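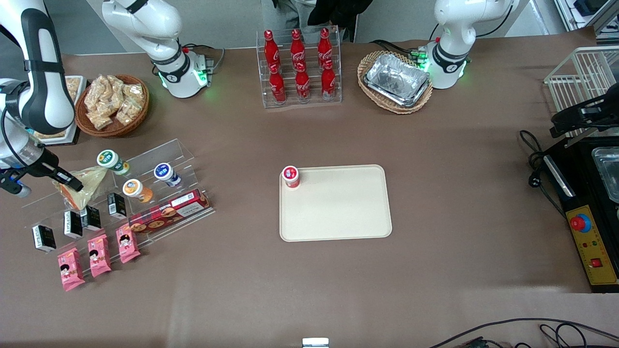

2 min read

September 2020
By Nektarios Chatzigeorgiou

My cousin asked me to arrange the snack table for her party in Kirora, and I said yes before I thought how much work is in it. I am a person who likes to put things in order, so in the end it was a pleasant week.

First the cloth. I wanted white, but white shows every drop, and the brown one was already ironed. With brown underneath, the red of the cola bottles looks very strong. I put six of them standing in the clear rack with two levels, at the back, because they are tall and would hide the rest if they stood in front.

The other clear stand, the one with steps, gave me more trouble. If it stands straight it looks like a shop in a railway station. I turned it to an angle and it became better. The cups on the top level I laid on their sides, so that people can read the labels from where they stand, and under them go the small black-and-white boxes. The long red box of cookies did not fit on any step. I tried it three times and then left it along the front edge, where I think it looks quite natural.

Near the front of the same stand is a sandwich, the triangle kind in clear plastic. My aunt from Ostuta says that a sandwich must be made at home and put on a plate with a napkin. Maybe she is right, but a wrapped one does not dry out, and a guest can take it home in the bag.

Now the baskets, my favourite part. I have two of wicker, one round and one oval, both bought last December at the market in Sosa – I paid 12 for the round and 18 for the oval, and I still believe the oval was too expensive. The crunchy things in their clear packets went in the round one. You do not need to arrange packets, you only drop them and they make a nice heap. In the oval one I stacked the foil trays. They are not beautiful by themselves, but in a basket they catch the light and look almost festive.

I have still one question for my readers. Would you put the drinks on the same table as the food, or on a separate one? In Pinura, where I lived before, it was always separate. I kept them together this time, but the space between the rack and the oval basket is small and I am not fully satisfied.

Next week I will write about the paper lanterns.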